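The arbitration layer: how Rallix decides which hand goes first

Two arms over one small workpiece make a scheduling problem before they make a grasping problem. At Plendanow, where the bimanual stack called Rallix has been in development since March, the planner spends more of its time deciding which arm may enter a region than it does computing how to get there.

"The grasp library was usable early on," says Damian Egger, who leads the motion group. "The locking was what hurt. We had two good single-arm planners and no agreement between them about who owned the space over the middle of the board."

The test article is a flat white assembly board with blue pegs, cylinders and a gear. The pieces are simple shapes, which suits the purpose. Perception errors can be told apart from control errors, and a run can be reset quickly enough to repeat a change in the code before lunch.
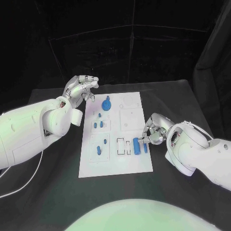
The right hand at the large blue cylinder, with the left hand over the far corner of the board. Photo: Plendanow

Rallix divides the volume above the board into cells. Each arm must hold a lease on every cell its hand and forearm will sweep during the next segment of motion. Leases are granted by a single process, the arbiter, and expire after 900 milliseconds unless renewed. If a lease lapses, the arm decelerates along its current path and holds position.

The first version granted leases for a complete pick and place. It was safe and slow. One arm would reserve a corridor across the board, and the other would wait outside it through the approach, the grasp, the lift and the insertion. Jamila Munasinghe rewrote the arbiter to work on segments, with the approach and the retreat leased separately from the contact phase. Median idle time per arm fell from 18 seconds per task to 8.

The rewrite also introduced deadlock. With shorter leases, each arm could hold a cell the other needed and neither would release. Munasinghe's fix was conventional: cells are numbered, leases must be requested in ascending order, and a request that would break the order forces the arm to retreat to its last free pose. The retreat is planned before the advance is allowed to start.

Perception feeds the arbiter as well as the grasp planner. A module named Niltska maintains an estimate of where every piece is and how it is oriented, and attaches a covariance to each. A well-localized peg in a hole needs a narrow envelope. A cylinder lying on its side gets a wider one, as it may roll on contact, and the extra cells are charged to whichever arm is going to touch it.

Zanele Nkuna, who maintains Niltska, regards the fingers as her main source of error. Once a hand closes on a small peg, most of the peg is hidden from a head-mounted view.

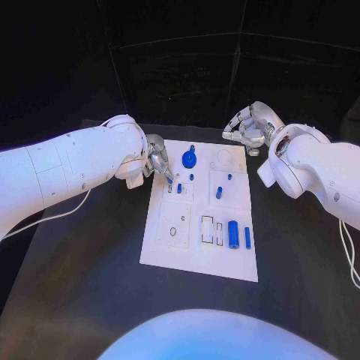
Her module therefore stops updating the peg's pose from images at the moment of grasp and carries it forward from the finger joint angles. Image updates resume when enough of the surface is visible again. The switch was once a fixed timer. It is now a visibility threshold computed from the hand model, and the jump in estimated pose at the handover has become small enough that the insertion controller no longer rejects it.

The insertion controller itself is plain. It lowers the piece under a force limit, searches in a small spiral when it meets resistance, and gives up after a set travel. Giving up returns a code to the task planner, which can retry with a new estimate or move on to another piece. Egger's group considered a learned policy for this stage and has left it on a branch.

Most of the recent effort has gone into tooling. Borghild Aasen built a replay viewer, Haslinger, that aligns lease tables, pose estimates and joint commands on one clock. It can rerun the arbiter against a recorded log with different cell sizes and report where the decisions diverge. The regression suite holds 146 such logs, and a merge is blocked if any of them produces an overlap in leased cells.

Cell size remains unsettled. Small cells let the hands work closer together but raise the number of requests, and the arbiter is single-threaded. Aasen wants to try an uneven grid, fine over the board and coarse near the elbows. Munasinghe has asked for the profiling results first.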